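Returning opened bottled goods to the supply room: what does the policy require?

Posted in Workplace and Facilities Help by Abena Nyarko
May 8, 2025
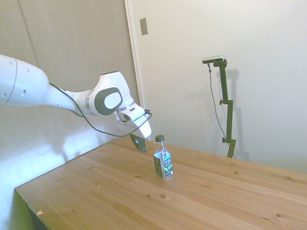
I am responsible for supplies at a shared office building operated by Sinton. Tenants draw hand soap, dish liquid and similar items from a common supply room and are billed at the end of each month. In April, one tenant, Maluleke, asked to return 35 bottles and receive a credit. Most were sealed. Several had been opened, and the tenant stated that very little had been used.

Our written procedure says that "unused goods may be returned for full credit" within the same billing period. It does not define "unused." The tenant takes the position that a bottle which is nearly full should be treated as unused, or at least credited in part. My supervisor would prefer that we refuse the whole return, sealed bottles included, to avoid setting a precedent. The disputed charge is part of invoice 1389, which has not yet been paid.

I would appreciate guidance on the following points. May we accept the sealed bottles and decline the opened ones? Is a partial credit advisable? Finally, should the procedure be rewritten before or after this dispute is settled?

Buvow
Moderator

The sealed bottles should be credited. Your procedure allows the return of unused goods within the billing period, and a sealed bottle meets any ordinary reading of that word. If the request was made in April and the goods were drawn in April, a refusal would be difficult to defend, and it would likely cost you more in goodwill than the stock is worth.

The opened bottles are a separate matter. Once a seal has been broken, the supply room can no longer confirm what the bottle contains. Contents may have been topped up, diluted or mixed with another product. The next tenant to draw that bottle is entitled to receive what the label states. For that reason most shared supply rooms do not restock opened liquids, whatever the remaining volume. A partial credit would mean paying for goods you cannot reissue, and it would require someone to judge fill levels at the counter. I do not recommend it.

I would suggest the following order of work:

Inspect the return with a representative of the tenant present, and separate sealed from opened items.
Record both groups on a single return slip, signed by both parties.
Issue a corrected invoice showing the credit for sealed items only.
Hand the opened bottles back to the tenant. They have been paid for and remain the tenant's property.

Please do not rewrite the procedure until the present matter is closed. A change made during a dispute will be read as an attempt to apply new terms to an old transaction. When you do revise it, replace "unused" with "unopened, with the original seal intact," state the deadline for returns, and give all tenants written notice before the new wording takes effect. Your lease or service agreement may set a notice period, and that period would apply here.

Arnura

We had the same thing at our site. Just refuse anything opened and put a sign on the door.

Sinton_Annex_Desk

I agree with the moderator in most respects, with one addition. Check whether the supply room issues by the bottle or by the case. In our building, items issued by the case may only be returned as a full case, and a mixed return such as this one would have been handled under a different section of the procedure.

I would also ask the tenant to pay the undisputed part of the invoice now. Our accounts office permits this if the request is made in writing and the amount withheld is stated on the remittance. It keeps the rest of the account in good standing while the return slip is being processed.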